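Water meter replacement in Trorham to start in April

2 min read

Meters at 834 properties in Trorham are to be replaced under a programme confirmed by the regional supplier, Wello. The work covers the older part of the town between the Penrose pumping station and the Raltow road, where most of the existing units are past their rated service life.

The present meters are mechanical and are read by hand twice a year. Their replacements record flow at hourly intervals and send the readings by radio once a day. Wello said the change would shorten the time taken to find leaks on customers' own pipes, which at present may run for months between readings.

A trial was carried out last winter on 100 properties near Penrose. The new units returned a full set of daily readings at 96 of them. The other four had meters in deep chambers with iron lids, and the signal was lost on most days. Composite lids will be fitted at chambers of this type during the main programme.
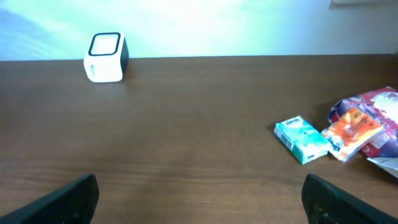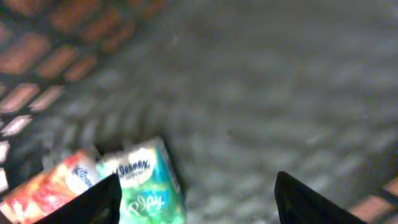 Will the water be turned off during the work?
Supply to each property will be stopped for up to half an hour while the old unit is taken out. Cards giving the date and a morning or afternoon slot will be delivered a week ahead. Where the meter is in the pavement the householder does not need to be at home.

Meters inside the building need an appointment. These are mainly in flats and in terraces with a shared supply pipe. If the internal stop tap does not close fully, the fitter will freeze the pipe on the supply side of the meter and the tap will be replaced at no charge.

Tariffs are not affected. The final reading from the old meter will be printed on the next bill next to the opening reading from the new one, both in cubic metres. One cubic metre is 1,000 litres. Customers who are billed at a fixed rate will stay on that rate unless they ask to change.

The new units will raise an alert when flow does not fall to zero at any point over two days - usually a sign of a leaking cistern or a split underground pipe. Alerts will be sent by letter at first. A text message service is planned once the Raltow side of the network has been completed.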